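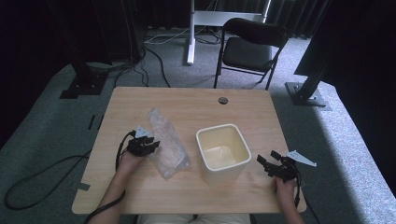 What does Jilell 4 do? It lines up the recordings from two hand-held grippers on a single clock and marks each moment when the fingers are open, closing or closed, so the data can go to a motion planner without hand editing.

Print this release

URNTHORPE, September 2024 – Rerorport today released version 4 of Jilell, its software for preparing two-handed gripper recordings for robot training. The update replaces the old timing module and adds a new check for finger width.

Earlier versions matched left and right recordings by file start time. Version 4 compares the motion itself and corrects drift along the whole recording. In tests at the Urnthorpe office, the team ran 444 tabletop recordings through both versions. Version 3 left 41 of them needing manual correction. Version 4 left seven.
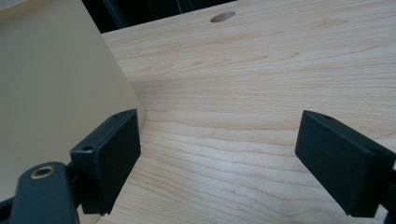 Gripper fingers spread wide over a wooden desktop, with nothing between them.

"Open fingers used to cause us the most trouble," said Naledi Baloyi, perception lead at Rerorport. "The old code would see a pale surface with little on it and guess at the depth. Now it says it has no estimate and waits for the next good frame."

Those gaps are written to the log and shown in gray on the timeline. Users can set how long a gap may last before the recording is flagged. 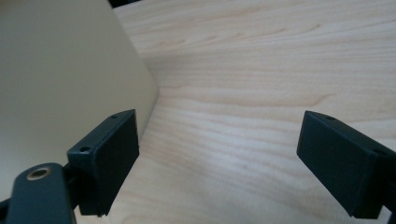 The default is 100 milliseconds, and it can be changed per project or per recording. Flagged recordings stay in the project folder and are left out of the export until someone clears them.

Version 4 also reads project files from version 3. Files from version 2 must be opened and saved in version 3 first. The planner export format has not changed.
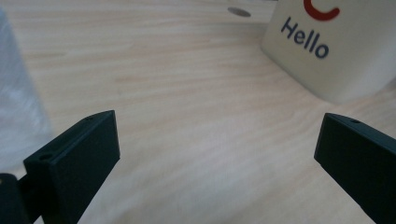
Maribeth Lumanlan, after trying the early build, said that the timing fix alone saved her a day on a set of 130 recordings, but that she would still like a way to clear flags in batches. Rerorport plans to add batch clearing in October.

Jilell 4 is free to current license holders. Installation notes are included with the download.

Press contact: Sipho Baloyi, Rerorport, Urnthorpe

E-mail this release | Print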